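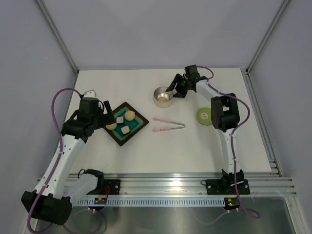

Square plates and small pieces: gallery

Page last edited 2022-08-02

This page covers the square serving plate with a coloured centre, shown with small pale pieces set out on it. It belongs to the tableware part of the Niltmont catalogue. Text and captions are by Manee Suksawat. Plate references follow the Suwannarat list, in which the square forms begin at 507 and the round forms at 700.

The subject is arrangement. A square plate can be placed with its sides parallel to the table edge or turned so that a corner points towards the diner. The second position takes up more table width for the same plate. It also changes how a small group of pieces reads, as the corners become the obvious places to put something and the middle is left as open ground.

1. Four pieces, plate turned

Wide black-brown rim, thin brownish-gold band, glossy teal-green centre. Two of the pieces are round and beige, and two are cubes. The round piece near the upper right of the centre has a small pointed bump on its edge. One cube is whitish with a darker side face. The other has a cream-coloured top and a dark lower side.

Notes on the glaze. The catalogue records the centre and the rim as separate colours and gives the transition band its own line. On dark-rimmed plates the band is the part most likely to differ between batches, so it should be compared first when matching a replacement. Compare under the same lamp. Teal centres shift towards green under warm light and towards blue under cool light, and two plates from one batch can be entered as different colours if they are viewed in different rooms.

Notes on pale pieces. Beige and cream are easy to separate from a teal ground and hard to separate from each other. For table settings that use both, keep the shapes distinct. A round piece next to a cube can be told apart at arm's length. Two round pieces in neighbouring shades usually cannot.

2. Ball and cube, with a round metal container

The ball is pale beige and sits near the left corner of the tray. The small beige cube is just to its right and slightly higher, with its darker side in shadow. The round metal container stands separately on the white table.
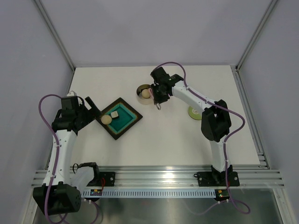 Catalogue terms

Plate and tray: both words are in use for the square form. The Baltell index files it under trays if the centre is sunk and under plates if it is flat. The Suwannarat list makes no distinction. Search under both.

Rim: the outer border, measured from the edge to the start of the band. Rim width is given for one side only.

Turned: set with the corners pointing up, down, left and right as seen from the front of the table. The older term "diamond" was dropped from the captions in June but still works as a search word.

Container: any open or lidded vessel shown with a plate and not forming part of the set. Metal containers are listed under Flirkalent, section 3631, with their own measurements.

Corrections to reference numbers should quote the number as printed and the number proposed. Changes to colour names are entered at the next revision of the list.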